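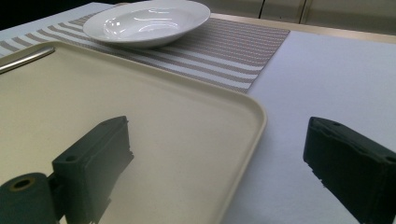 Mwanahawa Kimaro wrote to us that she had washed her melamine tray on the top rack for years with no trouble, and she wanted to know why this guide keeps telling people to do it by hand. Fair enough. Plenty of top-rack trays come out fine. Plenty also go dull, and the word "dishwasher-safe" on a label won't tell you which kind you bought.

Section 4. Cleaning and Storing Table Trays, Mats and Dishes

4.1 Before first use

1. Peel off all stickers. If glue stays behind, rub it with a little cooking oil, then wash with dish soap. The special glue removers cost more and we saw no difference.

2. Wash everything once in warm water, even if the box says "ready to use."

3. Look underneath each piece for care marks. If there are none, treat it as hand wash only.

Note: "Scratch-resistant" means very little. We have yet to see a tray that a steak knife couldn't mark.

4.2 Everyday cleaning

1. Scrape off food with a rubber spatula.

2. Wash plastic trays with a soft sponge. Clean along the inside of the rim, where grease collects.

3. Wipe woven mats on a flat surface, following the weave. Shake out crumbs first or you will push them in deeper.

4. Wash glazed bowls and plates however you like, provided there is no metal trim.

5. Dry trays upright with a gap between them.

CAUTION: Do not put plastic trays in a microwave or under a broiler. A tray is for carrying.

CAUTION: Do not soak woven mats overnight. Edges can curl, and pressing them under books – the usual advice – worked on 2 of the 7 mats we tried it on.

6. If a mat has curled, lay it face down on a table with a towel over it and leave it for a day. Skip the iron, whatever the videos say. 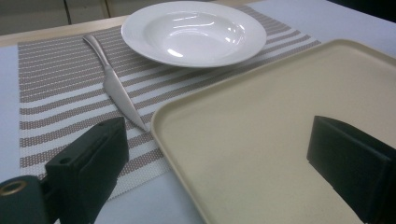 7. For gray knife marks on white plates, make a paste of baking soda and water and rub gently. Expect them to fade. Sellers of the powdered cleaners promise more than that, and we don't.

4.3 Stains

1. Tea and tomato: cover with baking soda paste for 20 minutes, rinse, and repeat once. If the stain is still there after the second round, it is probably staying.

2. Turmeric: a few hours in a sunny window may lighten it. Stavros Panagiotou, who tested these steps for us, rates this one "better than nothing."

Note: Bleach can roughen plastic, and a rough surface stains faster. Leave it out of all the steps above.

4.4 Storage

1. Stack plates with a paper towel between them if the bases are unglazed.

2. Store mats flat. Rolled mats take up less room and never quite forget it.

3. Keep trays away from the oven side of the cabinet.

Replacement feet for trays are covered in Section 5.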